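Phantom grasp

A phantom grasp is a fault in robotic manipulation in which a robot carries on as though it is holding an object when its hand is empty. The hand closes, the arm lifts, the wrist swings over to the target and the fingers open again, all with perfect confidence and nothing in between them. It is one of the most familiar failures in work with multi-fingered hands, and also one of the most fun to study, because a single empty hand can have its origin in the cameras, the tendons, the timing or the training data.

The term is used mainly for robots that run learned control policies. In older factory automation the same event is usually called a missed pick.

Overview

A person who reaches for an apple and misses knows it at once. Skin, joints and eyes all report the miss, and the hand goes back for another try. A robot has to be given each of those reports separately, and many are given only one or two. If the controller relies on finger position alone, a hand that has closed on air can look a lot like a hand that has closed on something small. If it relies on cameras alone, the fingers themselves may hide the place where the object ought to be.

Phantom grasps do little damage in themselves. The trouble starts with what comes next: a robot that believes its hand is full may push the real object off the table during the "placing" motion, or press its fingertips hard into a plate or bowl while trying to set down something that isn't there.

Causes

Early closing. The fingers begin to curl before the palm has reached the object. Round fruit is especially prone to this, as the first finger to touch it can roll it away from the others. A short delay between the camera and the hand makes the problem worse.

Thumb misalignment. In hands with a separately driven thumb, a small error in the thumb's resting angle turns a firm pinch into a glancing one. The object slips out during the first part of the lift, often too quickly for a slow sensor to catch.

Calibration drift. Cables stretch, screws settle and camera mounts shift. The robot's idea of where its fingertips are slowly parts company with the truth, and grasps that worked in the morning start to fail by late afternoon.

Gaps in the training data. A policy trained only on successful demonstrations has never seen an empty hand halfway through a lift. It has no reason to stop, so it finishes the motion it knows.

The Grevton trials

The best-known written account of the fault comes from Grevton, a small workshop that ran a series of tabletop trials one June with a two-handed robot and a controller named Huanca. The task was to move a piece of fruit onto a plate. In one session of 13 attempts, 12 were logged as complete. A reviewer watching the recordings afterward found that 2 of those 12 were phantom grasps: the arm had made the whole journey, the fingers had opened over the plate, and the fruit had never left the table.

What makes the account such a delight to read is how thoroughly the team chased the cause. The success check turned out to be reading only the final arm position, so any completed motion counted as a completed task. The thumb had also drifted from its calibrated angle. Neither fault would have been easy to spot alone, and the first had been neatly hiding the second.

Grevton changed the check so that it looked for the fruit on the plate, and published its full fault log along with the corrected numbers.

Test setup

Tests for phantom grasps need very little equipment. A plain, light tabletop helps the vision system separate objects from the background, and a plate in a strong color gives the controller a clear target. Apples are a popular choice of object: they are cheap, they roll, and no two have the same shape.

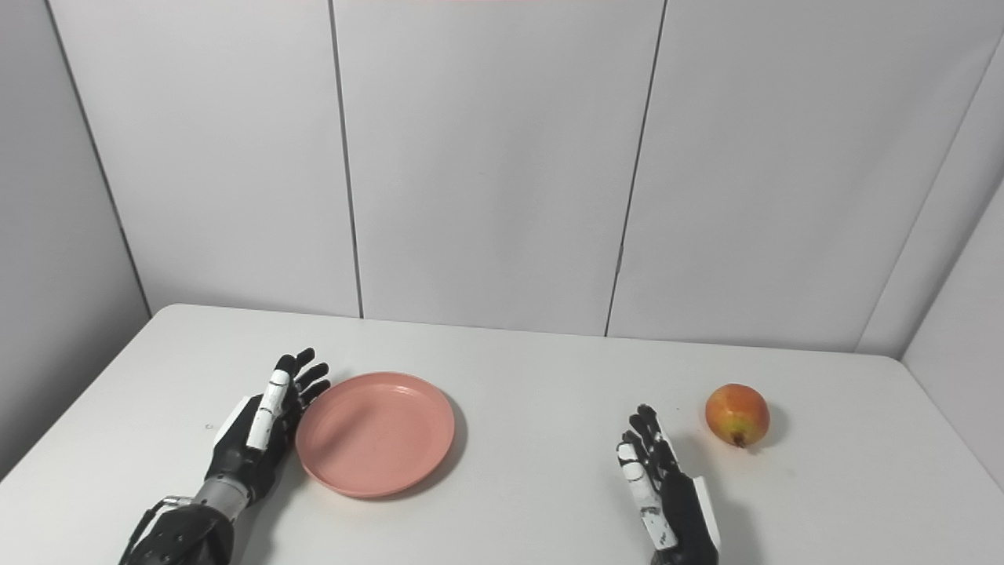 Detection and prevention

Motor current is the simplest signal. Fingers squeezing a solid object draw more current than fingers closing freely, and a threshold set between the two will catch many empty hands. It works poorly with soft or very light items.

Fingertip touch sensors do better. The Drovance hand reports contact from each finger separately, which lets the controller tell a full grip from a single brushing touch.

Flikmont, a checking program that runs beside the main controller, compares camera views from before and after the lift. If the object is still where it was, the arm halts and the hand returns to its starting pose.

Training on failures is also common. Demonstrators miss on purpose, then recover, so that the policy learns what an empty hand looks like and how to try again.

See also

Slip detection
Tactile sensing
Hand-eye calibration
False success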